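**Equipment planning for robotic disassembly** is the work of choosing, pricing and scheduling the machines needed to take used products apart with robots. It is mostly discussed in connection with old computers and servers, where the parts have resale value but every unit arrives in a different condition. The term covers the robot arm itself and also grippers, fixtures, cameras, spare parts, training and floor space.

## Background

Small recycling firms began to plan for such cells when the price of light robot arms went down. Before this, most of them compared only the price of the arm with the yearly cost of manual work. The comparison was often wrong, as the arm was the easiest part of the budget to know in advance. Grippers and fixtures were bought later, from other budgets, and did not appear in the first calculation.

## Cost groups

A plan normally separates the following groups:

- **Purchase costs** – arm, controller, gripper, stand, cameras and safety equipment.
- **Preparation costs** – electrical work, ventilation, tables and network.
- **Teaching costs** – hours of staff who show the tasks to the robot, and the used machines that are damaged during this period.
- **Running costs** – finger tips, screws, cables, service visits and software licenses.

Teaching costs are the group most often forgotten. A firm that plans 200 hours for one task should also plan a stock of units to practice on, and this stock needs shelves.

## Choice of gripper

Linkage grippers with narrow finger tips are preferred for work inside a computer case, where the space near the processor socket and the memory slots is small. Wider fingers are cheaper to replace but can touch neighboring parts. Buyers usually ask for a trial on their own units before they order. 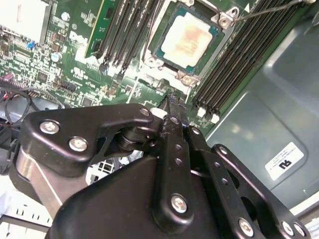
## Example: the Pomura site

The recycling firm Rotich made a plan for its Pomura site, dated 16/03/2021. Two suppliers, Fomo and Trarora, gave offers for 2 identical cells. The offer from Fomo was lower, but spare fingers were not included. Rotich added 3000 dollars per cell for spare parts and asked both firms to quote again. The order went to Trarora, with delivery in June.

The plan listed 53 items. Software licenses were entered for the first year only, and this was corrected in a later version.

## Common errors

- Counting the robot as working from the day of delivery.
- Using the cycle time of a clean new unit for dirty or bent ones.
- Leaving no money for a second set of fixtures.

## See also

- Electronic waste
- Total cost of ownership
- Robot end effector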